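Prüfliste Spielküche und Rollenspielecke

Einrichtung: Kinderhaus Ankrah, Gruppenraum 2
Geprüft am: 9. November 2019
Geprüft von: Margit Skjelbred
Letzte Prüfung: April

Bewertung: i. O. = in Ordnung, B = Beobachten, M = Mangel, zu beheben

1. Arbeitstisch

1.1 Standfestigkeit: i. O.
1.2 Kanten und Ecken ohne Grate: i. O.
1.3 Oberfläche sauber, ohne Risse: B
Kommentar: Leichte Schlieren auf der weißen Platte. Mit dem üblichen Reiniger noch einmal nachwischen, kein Scheuermittel. Risse habe ich nicht gefunden.
1.4 Bohrlöcher in der Platte: B
Kommentar: Ränder mit dem Finger abgefahren, keine Splitter. In den Löchern setzt sich Schmutz fest, bitte bei der Wochenreinigung mit einer kleinen Bürste ausputzen. Abdeckkappen nur verwenden, wenn sie fest sitzen. Lose Kappen sind verschluckbare Kleinteile und kommen mir nicht auf den Tisch.

2. Geschirr und Behälter

2.1 Teller ohne Sprünge und scharfe Ränder: i. O.
2.2 Ovales Sieb, hellgrün: i. O.
Kommentar: Rand glatt, Lochboden frei. Nach Wasserspielen kopfüber trocknen lassen, nicht feucht in die Kiste legen.
2.3 Töpfe und Deckel, Griffe fest: M
Kommentar: Am kleinen Topf von Lokar wackelt ein Griff. Aussortiert, liegt im Büro. Ersatz ist nicht dringend, es sind genug Töpfe da.

3. Spiellebensmittel

Alle Teile wurden einzeln in die Hand genommen, auf Zug geprüft und bei Verdacht in den Kleinteilezylinder gelegt. Das Obst und die Flaschen liegen bei der Prüfung offen auf dem Tisch, die Kiste ist dann leer und wird gleich mit ausgewischt.
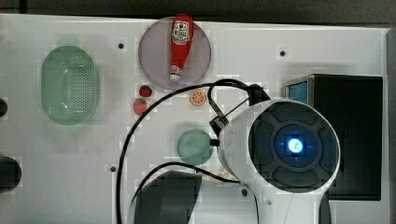
Bei Teilen mit angesetzten Blättern, Stielen oder Kappen reicht Anschauen nicht aus. Einmal kräftig ziehen und einmal drehen, danach auf Bruchstellen achten.

3.1 Erdbeeren, Blattansatz fest: i. O.
Kommentar: Passen nicht in den Zylinder. Trotzdem nicht an die Krippengruppe ausleihen.
3.2 Orangenscheibe, Oberfläche und Rand: i. O.
3.3 Ketchupflasche, Kappe fest: i. O.
Kommentar: Kappe lässt sich von Hand nicht lösen. Das Etikett ist aufgeklebt, bei der nächsten Prüfung wieder auf abstehende Ecken achten.
3.4 Klettverbindungen am Schneideobst: M
Kommentar: Bei 2 Teilen aus dem Nenurari-Satz löst sich der Klettpunkt. Entsorgt. Nicht nachkleben, der Kleber hält nicht und wird abgekaut.
3.5 Geruch, klebrige Stellen: i. O.

4. Aufbewahrung

4.1 Kiste ohne scharfe Kanten: i. O.
4.2 Deckel klemmt keine Finger ein: B
Kommentar: Der Deckel der Priltgate-Kiste fällt recht schnell zu. Bis der Dämpfer da ist, bleibt er abgenommen und steht hinter dem Schrank.
4.3 Höchste Ablage für Kinder erreichbar: i. O.
Kommentar: Obere Ablage weiterhin nur für Tücher und Schürzen. Es stand wieder Geschirr oben - bitte im Team ansprechen.

5. Reinigung

5.1 Reinigungsplan ausgehängt und geführt: M
Kommentar: Plan hängt, aber es fehlen Unterschriften. Wer reinigt, unterschreibt am selben Tag.
5.2 Abwaschbare Teile gereinigt: i. O.
Kommentar: Lauwarmes Wasser und Spülmittel, etwa 12 Stunden auf dem Gitter trocknen lassen. Hohle Teile vorher ausschütteln.

Offene Punkte: 2.3, 4.2 und 5.1. Der Punkt 3.4 ist mit der Entsorgung erledigt.
Nächste Prüfung: April

Unterschrift: M. Skjelbred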